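Sison household drop-off to take aerosol cans from September

Residents of Gallwood and Cokunero will be able to leave household aerosol cans at the Sison drop-off depot from September, ending a long stretch in which cans had to be driven to the regional transfer station at Inomard.

The depot will accept air freshener, hairspray, deodorant, furniture polish, insect spray and spray paint. Full, part-full and empty cans will all be taken, provided they come from a household. Trade quantities will still need to go to Inomard, where a weighbridge fee applies.

Cans are to be carried in upright, with caps on where the cap has been kept. Staff will sort them at the counter into two cages, one for empties and one for anything with product or propellant left inside. The empties go out with scrap metal. The rest are sent to a licensed processor, which punctures them in a sealed chamber and recovers the steel and aluminium.

Cans with leaking valves should be left outdoors, away from anything that could ignite them, and the depot phoned before they are moved. The same applies to cans that are badly rusted or bulging at the base.

Labels do not need to be removed. A printed can, such as a white one with blue graphics, goes through the same process as a plain one. Cans with no label at all will be treated as full and placed in the second cage. 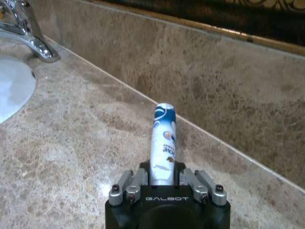 What to bring and when

The aerosol counter will open at 2 p.m. and close at 6 p.m. on each day the depot is operating. The main gate hours are unchanged. Vehicles towing trailers should use the lower entrance, as the turning area beside the counter is narrow.

There is a limit of four boxes per visit. Boxes should be small enough for one person to lift and should not be taped shut. Plastic bags will not be accepted, as cans tend to roll and press on each other's nozzles. Residents who want their box back should say so at the counter.

Drop-off is free for anyone living in Gallwood or Cokunero. Proof of address will be asked for, and a rates notice or a driver's licence will do. Tenants can show a power bill instead.

Camping gas cylinders, fire extinguishers and marine flares are not part of the service. Gas cylinders can be returned to the exchange cage at the Inomard station, and extinguishers are taken there by appointment.

Kerbside bins

Aerosols of any kind should stay out of the yellow-lid recycling bin. Two fires in collection trucks on the Cokunero run last summer were put down to pressurised cans crushed with paper and cardboard. In both cases the load was tipped onto the road and put out with water, and no one was hurt.

Collection crews will leave a tag on bins where cans are found on top of the load. A tagged bin will be emptied on the next run once the cans have been taken out.

A notice with the accepted items will be delivered with the next rates mail-out. Copies will also be kept at the Gallwood library and at the depot gatehouse.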